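Mantel blanco de alquiler con marcas de pliegue: ¿a quién corresponde el planchado?

Foro de ayuda vecinal de Mesden > Eventos y locales > Mantelería y menaje

Meenakshi Kandasamy
Miembro desde agosto

Estimados miembros de la comunidad:

Me dirijo a ustedes en nombre de la asociación cultural Udholm, que celebrará en el salón de Bidcombe una comida de clausura para sus socios. Hemos contratado el alquiler de 16 manteles blancos rectangulares con una empresa de la zona. El contrato indica que las piezas se entregan «limpias y en condiciones de uso», sin mayor precisión.

En la entrega de prueba se nos facilitó una sola pieza, doblada en ocho partes, con pliegues muy marcados. Consultada la empresa, se nos respondió que el planchado final no está incluido y que puede contratarse aparte, con un suplemento por pieza. Entendemos que la expresión «condiciones de uso» debería comprender un mantel presentable, si bien no deseamos iniciar una controversia con un proveedor que, en lo demás, ha sido correcto.

Solicito orientación sobre dos extremos. En primer lugar, si es práctica habitual que el planchado quede excluido del precio. En segundo lugar, si existe algún procedimiento razonable para eliminar los pliegues con el mantel ya puesto, dado que el salón se nos cede a las 11 de la mañana y los asistentes llegan a las dos. El tejido es mezcla de algodón y poliéster, según la etiqueta.

Agradezco de antemano su atención.

Everett Schumacher
642 mensajes publicados

Estimada señora Kandasamy:

Durante varios años tuve a mi cargo la intendencia de un centro de congresos y puedo responder con cierto conocimiento a ambas cuestiones.

Respecto de la primera, conviene distinguir dos modalidades de suministro. En la mantelería «colgada», las piezas se transportan en percha o en rollo y llegan listas para su colocación. En la mantelería «doblada», las piezas salen de la calandra de la lavandería, se pliegan a máquina y se apilan; han sido planchadas, pero el doblado y el peso de la pila dejan marca. La mayoría de los proveedores de tamaño medio trabaja con la segunda modalidad y considera cumplida su obligación con ella. La fórmula que usted cita es ambigua, y mi recomendación sería pedir por escrito que se aclare antes de la entrega definitiva. Si la empresa accede a servir las piezas en rollo, el problema desaparece casi por completo y el coste suele ser inferior al del planchado individual.

Respecto de la segunda, tres horas son suficientes si el trabajo se organiza con orden. Deberá emplearse una plancha de vapor vertical, nunca una plancha doméstica apoyada directamente sobre el tablero de la mesa, pues el calor y la humedad pueden dejar cercos blanquecinos en la madera barnizada. Extiéndase el mantel, céntrese y trátese primero la caída lateral, que es la parte más visible para quien entra en la sala.
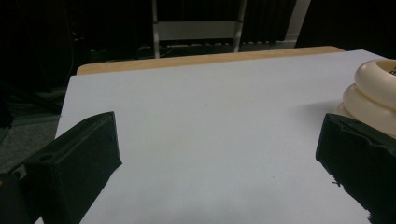

A continuación se pasa el vapor por los pliegues centrales a un palmo de distancia, tensando la tela con la mano libre desde el borde. El poliéster cede con rapidez, pero conserva también cualquier arruga que se forme mientras está caliente, de modo que no debe colocarse nada encima durante los primeros minutos. Una vez montados los platos y los centros, los pliegues residuales apenas se aprecian.

Es aconsejable, asimismo, interponer un muletón o una tela gruesa bajo el mantel. Disimula las juntas entre mesas, amortigua el ruido de la vajilla y protege el tablero. Verifique si el salón de Bidcombe dispone de ellos; en su día los tenía guardados en el almacén del fondo, aunque ignoro si se han conservado.

Quedo a su disposición para cualquier aclaración.

Noman Farooqui
30 mensajes publicados

Pulverizador con agua y alisar con la mano. En mi experiencia es suficiente para una comida entre socios. Ha de hacerse con antelación para que seque.

Arben Todorova
Miembro de la comunidad

Suscribo en lo esencial lo manifestado por el señor Schumacher, con una salvedad. En los locales antiguos debe comprobarse la instalación eléctrica antes de conectar varias planchas de vapor a la vez. En un acto de similares características, dos aparatos enchufados a la misma regleta dejaron sin suministro la cocina, con el consiguiente retraso del servicio. Es preferible repartirlos entre circuitos distintos y consultar previamente al responsable del salón.

En cuanto al contrato, le sugiero revisar también la cláusula relativa a manchas. Algunas empresas facturan como pieza perdida todo mantel con restos de cera de vela, y dicha circunstancia rara vez se advierte de palabra.

Meenakshi Kandasamy

Agradezco las tres respuestas. La empresa ha confirmado por correo electrónico que puede entregar las piezas en rollo, siempre que se devuelvan los tubos. Consultaré al salón sobre los muletones y la instalación eléctrica, y prescindiremos de las velas.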